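Walkthrough checklist, Kikard workroom – 4 August 2018
Done by: Fadi Khalaf
Copy to Undevden front desk, they asked for it again

OK = fine as is. FIX = see comment. N/A = not in this room.

## Door and floor

- [x] Door opens fully, nothing behind it – OK
- [x] Exit sign lit – OK
- [ ] Walkway clear to the door – FIX. Two boxes from the Didard delivery still on the floor by the coat hooks. Same as July. Flatten or move upstairs
- [x] Floor dry, no loose mat – OK
- [ ] Threshold strip – FIX, lifting on the hinge side. Screw missing. Taped for now

## Fire

- [x] Extinguisher on its hook, pin in, gauge green – OK
- [x] Tag in date – OK
- [ ] Smoke alarm test – FIX. Works but very faint chirp after. Battery ordered, order no. 408
- [x] Nothing stored on top of the heater – OK

## Power

- [x] Wall outlets, covers not cracked – OK
- [ ] Power strip under window – FIX. Switch is sticky, have to push twice. Replace, dont tape it
- [x] No strip plugged into another strip – OK, finally
- [x] Space heater – N/A, went back to Kalogeropoulos

## Worktable

- [x] Stands level, no rocking – OK
- [x] Top free of splinters along front edge – OK, sanded since last time
- [x] No food or open drinks – OK
- [ ] Cables kept off the tabletop – FIX, see below
- [ ] Small parts in a tray, tray put away after use – half. See below
- [x] Monitor stand steady – OK, pushed on it, didn't move
- [ ] Papers off the table at end of day – FIX

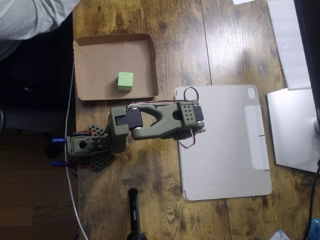 Cables first, that's the main one on this table. Rule is along the back or down a leg, clipped, not across the wood where a sleeve catches it. The thin white one down the left side needs a clip or two, and the black one by the monitor stand same thing. Tray is the low cardboard one, fine for now but the walls are soft – want a proper plastic one with a lid. Foam cube can stay in it. Gray tablet cover goes in the drawer when not needed, and the white sheet of paper goes in the folder or the recycling, dont care which.

Wood itself is good. Needs oil before winter, 10 minutes with a rag. Not a safety item, just writting it down so I remember.

## Light and air

- [x] Ceiling lights all working – OK
- [ ] Window opens and stays open – FIX, stay arm slips. Wedge on the sill for now
- [x] Vent not blocked – OK

## First aid

- [x] Box on the wall, reachable – OK
- [ ] Contents – FIX. Short on small bandages, around 26 left. Eye wash expires soon, check the bottle

## To do, by who

- Boxes out of walkway – Undevden desk
- Cable clips, power strip, tray – me, one trip
- Alarm battery – me when it arrives
- Window stay, threshold screw – Kalogeropoulos, called, no answer yet
- Bandages and eye wash – desk

Recheck in seven days, FIX items only.

F. Khalaf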